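Home > Kitchen and Bath > Counters and Sinks

Yellow tea and curry stains on a white counter, nothing lifts them

Asked by Irja Jääskeläinen, Clarkevport
900 views, 3 replies

We moved into a rental in June and the kitchen has white counters that were wiped down but never really cleaned. There are tan rings near the kettle spot and one big yellow patch by the stove that I'm sure is turmeric. I have tried dish soap, vinegar and a spray called Sevex that the hardware store recommended. The Sevex took off some grease and did nothing to the yellow.

I don't know what the counter is made of. The landlord doesn't know either. It is not stone, it doesn't feel cold, and I can't see a seam between the top and the front. Martti wants to sand it. I would like to not lose the deposit. Is there a way to find out what it is before I put something stronger on it?

Reply from Martti Keskinen
Marked helpful by 2 people

Bleach. Works on everything white. Leave it on overnight.

Reply from Tiina Kettunen
Marked as best reply

Please don't leave bleach on overnight until you know the material. On laminate it can dull the finish and get into the seams, and there is no fixing that.

To find out what you have, look at the sink cutout or the underside near a wall. Pull out the top drawer and shine a light up. If you see brown chipboard with a thin white skin on it, it is laminate. If the white goes all the way through, it is solid surface. Do this first.

What I would do, in this order:

1. Mix baking soda and water to a paste like toothpaste. Spread it over the yellow patch and cover with plastic wrap for an hour. Wipe with a damp cloth, no scrubbing. This is fine on both kinds. It took out most of my tea rings and half of a curry stain.

2. Drugstore hydrogen peroxide, the ordinary 3 percent kind, on a folded paper towel. Lay it on the stain for 20 minutes, rinse, let it dry, and look again the next day. Turmeric fades slowly. I did mine four evenings in a row.

3. Daylight. If the patch is anywhere near a window, leave the blinds up. Turmeric breaks down in the sun and I have had a faint patch disappear over two weeks with no further work.

4. Only if it is solid surface, and only with the landlord's okay in writing: wet sand very lightly with 1,000 grit, in circles, then go over it with a white scouring pad. Never sand laminate. The color is a thin layer and you will go through it. Tell Martti.

Test everything in a corner first, behind the toaster or wherever you don't look. Don't mix products, and rinse between each one – especially if there is still Sevex on there.

A rounded front edge doesn't settle the question, by the way. Both kinds are made with one.

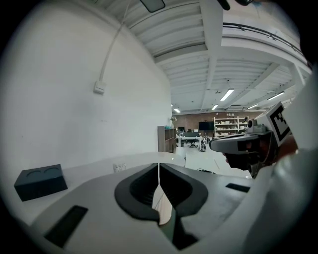 Reply from Reijo Ikonen

Agree with Tiina on the order. I had laminate in my old place in Perkow and the peroxide worked, but I needed three rounds and the last bit never went.

I would add one thing. Take photos of the stains now and email them to the landlord, even if you have already been there a while. If they were there when you moved in, they shouldn't come out of your deposit. Mine tried to keep 500 dollars over a burn mark from the tenant before me and dropped it once I sent the move-in photos.

Also, someone at work swears by Tello cream cleaner. I tried it and it left fine scratches in the shiny part near the sink, so I'd skip it.

Comment from Irja Jääskeläinen

Looked under the drawer, it's chipboard. So laminate, and no sanding. The paste is on now. Will try the peroxide tomorrow evening.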